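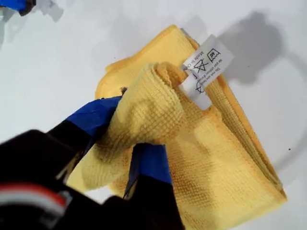 Jarkico ist eine Sammlung anonymisierter Terminanfragen aus der physiotherapeutischen Praxisgruppe Soltetbridge. Enthalten sind 387 Freitexte, die Patientinnen und Patienten über das Kontaktformular geschickt haben, jeweils mit einer Kategorie versehen. Viele Anfragen betreffen Organisatorisches: Parkplatz, Rezept, Ausfallgebühr, oder ob man ein eigenes Handtuch mitbringen muss. Ein gefaltetes gelbes mit Waffelstruktur wie auf dem Bild reicht für die Krankengymnastik, für die Manuelle Therapie sollte es ein großes Badetuch sein. Solche Fragen tragen das Label `mitbringen`.

## Dateien

- `anfragen.csv`: alle Texte, UTF-8, Trennzeichen Semikolon
- `labels.csv`: ID und Kategorie
- `standorte.csv`: Kürzel der Standorte (FIT = Fitzgerald, NES = Neston)

## Felder

| Feld | Inhalt |
|---|---|
| `id` | fortlaufend, ohne Bezug zur Patientenakte |
| `standort` | FIT oder NES |
| `text` | Anfrage im Wortlaut, Namen durch `[NAME]` ersetzt |
| `label` | eine von 20 Kategorien |

## Bekannte Probleme

Bei 379 Anfragen ist der Standort angegeben, bei den übrigen acht ist das Feld leer. Bitte nicht aus dem Text erschließen, das hatten wir in einer früheren Fassung und es gab Fehler.

103 Texte stammen aus Neston. Dort war das Formular bis Juli auf 300 Zeichen begrenzt, längere Anfragen brechen deshalb mitten im Satz ab.

Die Kategorien `rezept` und `verordnung_folge` überschneiden sich. Wer nur grob sortieren will, kann sie zusammenlegen.

## Datenschutz

Telefonnummern, Geburtsdaten und Versichertennummern wurden entfernt. Diagnosen stehen nur noch als Körperregion im Text (`[KNIE]`, `[SCHULTER]`). Wer trotzdem etwas Personenbezogenes findet, meldet bitte die ID im Issue-Tracker, ohne den Text zu zitieren.

## Nutzung

Nur für interne Tests der Terminvergabe. Für medizinische Einschätzungen sind die Daten nicht geeignet.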